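Stukaden Community Help > Home & Workshop > Robots and automation

Can a robot arm sort small stuff into baskets yet, or am I dreaming?

Posted by Darnell Obi
Friday, March 30, 2018

I run a one-man repair business out of my house, mostly lamps and small appliances, and my life is baskets. Cords go in one, everything that isn't a cord goes in another, and by the end of the day both of them hold both. I have been sorting the same pile since August. I would like to stop.

My budget is $2,000, which my wife considers a vacation. For that I keep seeing secondhand desktop arms with a two-finger gripper and a camera, and every one of the sellers says it can be "taught" to pick and place. I taught my nephew to pick and place and it lasted a weekend, so I'm asking before I spend anything.

The job is one light blue plastic basket, one white one, side by side, both with holes in the walls. Take thing out of basket one, put thing in basket two, repeat until I die. No lifting, no stairs, nothing hot.
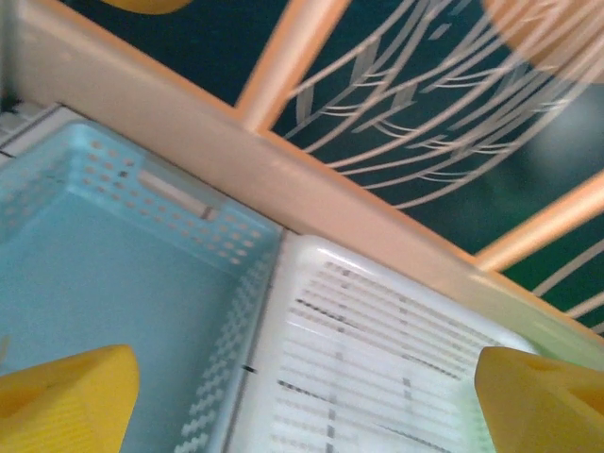 Miłosz Szulc

Depends what you mean by sort. If every item is the same and it always lies in the same spot, you could have done this years ago and you wouldn't need a camera either. If it's a pile of whatever came off the bench, no, not for $2,000, and not without you standing there.

I had a Karus arm for a year. Paid $995 used and spent another $670 on a better gripper. It was very good at picking up a block from the place where I had just put the block.

Darnell Obi

That is a beautiful sentence and I'm going to read it to my wife. What about cords? They're most of what I have.

Consuelo Barrera

Cords are about the worst thing you could have picked, sorry. I set up machines for a packaging shop (boxes, lids, more boxes) and we won't let anything floppy near them.

A box has a top and sides and stays a box when you grab it. A cord is a different shape every time you look at it, and a different one again once you touch it. The arm closes on one loop, three other loops come along for the ride, and one of those is through a hole in the basket wall. Now your arm is carrying the basket around.

Speaking of the baskets. Perforated plastic is nice for people because it's light and you can see into it. For a camera it's a wall made of little edges. If the floor is slotted too, whatever is under the basket shows through, so put it on a plain surface. A white table with black lines ruled on it is great for measuring and a pain under a slotted basket, because the lines come up through the floor in dashes and a cheap vision program may decide they're objects. Ask me how long I spent trying to get a gripper to pick up a line.

If you still want to try, this is the order I'd do it in:

1. Start with one cord alone in the basket, loosely curled. Don't bundle it with a tie, or you'll be testing how well it picks up ties. 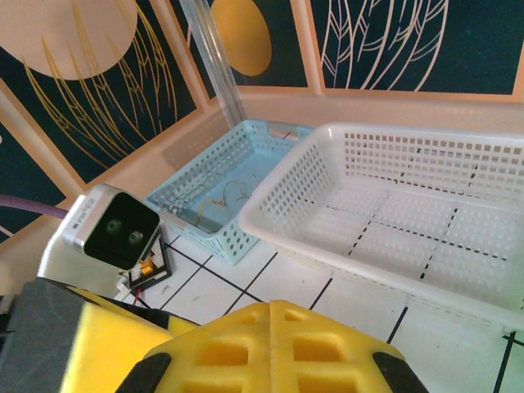

2. Fasten both baskets down. Clamps, tape, screws, I don't care. A basket that slides half an inch makes every position you saved wrong.

3. Have the arm grab, lift straight up, and wait. Look at what it's holding before you let it travel anywhere.

4. Only then add a second cord. Most people I know stopped at this step and took up another hobby.

I've watched lab videos where an arm does this sort of thing fairly well. Check whether the video is sped up. Then check who has a hand near the off switch.

Jianguo Dai

just get a Prarum, they do everything

Consuelo Barrera

Jianguo, the Prarum is a label printer.

Jianguo Dai

ok but it's a good one

Darnell Obi

Thanks all. I'm marking Consuelo's as the accepted answer and keeping the money for now. Miłosz, if you still have the Karus I might take it off your hands for the right price. I do own a block.

Miłosz Szulc

Sold it. The buyer wanted it for folding towels. Haven't heard from him.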